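Ticket 745: Smart meter readings missing after tariff change

Opened November 4, 2020. Site: Horkley, supplied by Irkside.

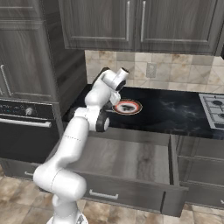 Customer moved to the fixed tariff in July. Bill since then is estimated at 398 kWh a month — the in-home display shows much less.

Checked: meter is online, last four reads reached the Turkamville server but failed matching. Old tariff code still on the account.

Code corrected, reads resubmitted. Waiting on billing for a revised statement.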